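Subject: Re: [rebane-walkers] Forodlow loop, any water on the east side?

On Sunday, a list member wrote:
> Hi all, first time posting. I'm planning to walk the Forodlow loop in
> August and the old guide says there is a spring just past Clillutico.
> Is it still running? Also, is it worth carrying a tent, or can I count
> on finding a bed in Jitov? I do maybe 14 miles on a good day.

Oh, you are going to love this walk! I've done the loop twice now and I'd go back tomorrow if my knees would let me.

The spring is still there, but the guide has it on the wrong side of the road. Coming out of Clillutico, go past the chapel and over the footbridge, then look left for a stone trough with ferns hanging over it. It was a thin trickle when I came through (end of a very dry summer) and filling 2 bottles took almost 31 minutes, so bring a snack and sit down. After that there's no water at all until the Rebane farm gate, where there's a tap on the post, and that stretch is hot and open. I'd leave Clillutico with everything full.

On the tent: I carried mine the first time and left it home the second, and the second trip was so much more fun. Jitov has a small guesthouse over the bakery, and you wake up to the smell of rolls, which is worth the trip all by itself. Call ahead, though. They only have a few rooms and August fills up fast. If they're full, the campground down by the river takes walkers without a booking, and the showers are good.

At 14 miles a day I'd split it like this:

Day one, trailhead to Clillutico. Easy, mostly shade.
Day two, Clillutico to Jitov. The long dry one, start by 6 if you can stand it.
Day three, Jitov back over the ridge. Save some legs for the last climb, it's steeper than the map makes it look.

The ridge is my favorite part. The blueberries up there were so thick that I lost an hour to them and came down with purple hands! 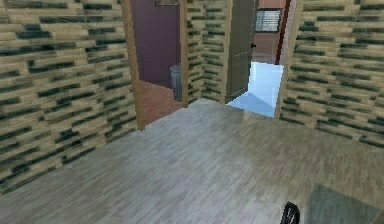
One more thing about the ridge: the paint marks fade out near the top, so keep the fence on your right until you reach the big cairn, and from there the path is clear all the way down. Please write back to the list when you're home, I want to hear how the spring is doing.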